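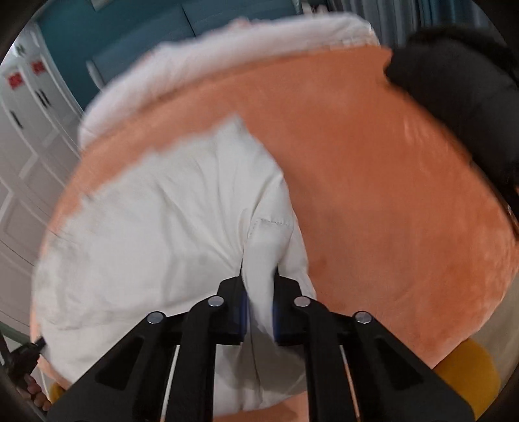
Figure 1. The hand-held gripper closed on a fold of the white quilted blanket, seen from the tool's own camera.

Teaching a Gripper to Handle Bedding: Hand-Held Demonstration Compared with Remote Control

Final project report, Feramow group
Submitted in May

1. Introduction

Soft items are hard for a robot arm. A box keeps its shape when it is picked up, but a blanket does not, and the point where it is gripped may be out of sight a moment later. Writing rules for this is slow work. The usual way round it is to have a person do the task many times, record what they did, and train a model on the recordings.

Our project looked at how those recordings are made. We compared two methods. In the first, a person holds the gripper and does the task directly with it. In the second, a person sits at a desk and drives the arm with a pair of controllers. We wanted to know which method gave more usable recordings for the same amount of working time, and whether a model trained on one did better than a model trained on the other.

The task was to take hold of a blanket lying on a soft surface, lift one edge, and lay it over towards the far side.

2. Equipment

The hand-held tool is a gripper with two parallel fingers and blue pads on their inner faces. A wide-angle camera is fixed to the tool and looks out over the fingers. The view is curved towards the edges, and we left it that way for training. The arm used for the second method carries a gripper of the same pattern, so that a model trained on hand-held recordings sees much the same picture when it runs on the arm.

Remote control was done with the Sodwood controllers already in the lab. The operator watched the gripper camera on one screen and a side camera on another.

Recordings were made in two places. The hand-held ones came from a furnished room in the Fleltthorpe building. The remote ones had to be made in the lab, where the arm is bolted down, and we copied the furniture as well as we could. This is a weakness in the comparison and we come back to it in section 6.

3. Method

Each recording began with the blanket dropped loosely on the cushion, so that it never lay the same way twice. The person then had up to a minute to find an edge or a fold, close the fingers on it, lift, and lay it over. A recording was kept if the blanket ended with the chosen edge past the middle of the cushion and the gripper let go cleanly.

For the hand-held method we gave ourselves these rules:

Approach from the near side of the cushion.
Keep the free hand off the blanket.
Close the fingers fully before lifting.
Pause briefly after closing, so the moment of grip is easy to find in the recording.

The third rule was added after the first session. We had been lifting while the fingers were still moving, which a person can do without thinking but the arm could not follow. Recordings from before the rule were thrown away and are not in the figures below.

A seam turned out to be a good place to grip. In Figure 1 the pinched ridge has a line of stitching just above the fingers. We did not tell people to look for seams, but when we went back through the recordings we found that we often had.

4. Recordings

We kept 522 hand-held recordings and 413 by remote control, with equal working time given to each method. Setting up and resetting the blanket counted as working time in both cases.

The gap is smaller than we expected. A single hand-held attempt is much quicker, but more of them were rejected. The main cause was tracking. The position of the tool is worked out from its own camera, and when a large part of the view was plain white fabric the tracking drifted. Turning the tool slightly so that a wall or a door stayed in view helped a good deal. Remote recordings had no such trouble, as the arm reports its own joint positions.

Remote control was tiring. The operators could not feel the fabric and tended to press too far into the cushion, which gave way under the fingers and closed round them. After long sessions the lifts became noticeably jerky.

5. Results

We trained one model on each set with the same settings, following the method described in Vukčević, and ran each model for 100 trials on the arm. The cushion and blanket were the ones used in the lab recordings.

The hand-held model closed on the fabric more reliably. Its usual failure came later, when it let go too early and the edge slid back. The remote model was slower to find a fold, and in several trials it hovered over the cushion until time ran out, but once it had hold of the blanket it rarely lost it.

We also tried a yellow blanket that neither model had been trained on, for 9 trials each. Both did worse. The number is too small to say more than that.

6. Discussion

For this task we would use the hand-held tool first. It is easier to learn, it can be taken to a real room, and the movements are closer to how people handle cloth. A small set of remote recordings could be added for the release step, where the hand-held model was weakest. We did not have time to train on a mixed set.

Two things limit what can be claimed. The rooms were different, as noted above, so the hand-held set had more varied backgrounds, and some of its advantage may come from that. We were also both the demonstrators and the people deciding what to keep.

7. Further work

Train on a mixed set, using the same room for both methods.
Try a fitted sheet and a pillowcase.
Add a touch sensor behind the finger pads.
Have someone outside the group sort the recordings.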